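Stustimari recipe cards – README

Hi, and thanks for looking in! Stustimari is a collection of 402 handwritten recipe cards from kitchens in and near Astville, typed up so people can search them, cook from them, or poke at them with whatever tools they like. I started it in June with a shoebox from my aunt and it got out of hand pretty fast.

What you get

One file, cards.csv, with a row per card. The columns are title, cook, decade, ingredients, steps and notes. Decade is my best guess when the card has no date on it (I went by handwriting, brand names and how much gelatin was involved). There's also a smaller file, pies.csv, with the 11 pie cards I've baked myself, because people kept asking which ones are any good.

Spelling is left the way the cook wrote it. If a card says "oleo" or "a slow oven," so does the row. I did add a clean_title column so that the many ways of writing "casserole" end up together.
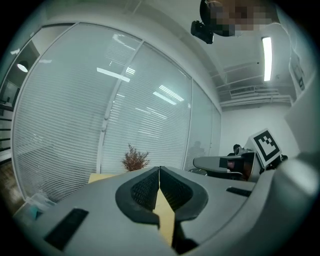 Cardboard held upright in the gripper.

How the typing was done

I typed 210 of the cards and Harvey Bélanger typed the rest. We swapped piles at the end and read each other's work out loud, which I recommend if you have a patient friend and a pot of coffee. Where we couldn't agree on a word it's in square brackets with a question mark. Most of those are on the Sarantis family cards – lovely recipes, terrible pens.

Amounts stay as written too. "Butter the size of an egg" is a real value in the ingredients column, so please don't write a parser that expects numbers and then email me about it!
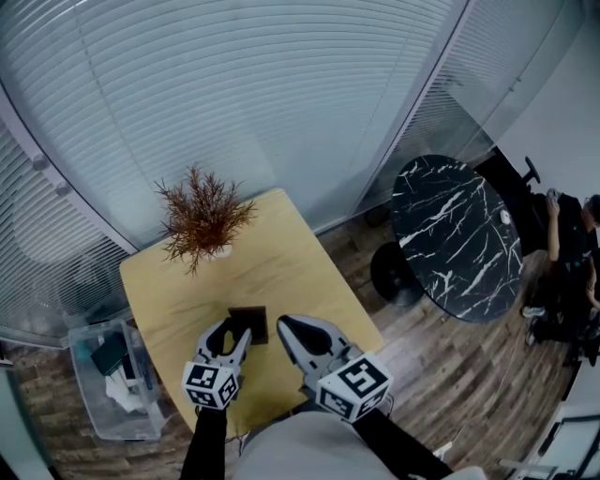
Known problems

Oven temperatures are missing on about 200 cards. I haven't filled them in.
A few cards are copied from the backs of packages, and I've marked those "printed" in notes.
The Trurkar church supper cards have no cook names at all. If your grandmother made the ham loaf, tell me.
Fractions got mangled in version 1, so use version 2.

Using it

Cook from it, print it, share it. Please keep the cook's name with the recipe when there is one. Corrections are welcome, just give me the card title and what it should say.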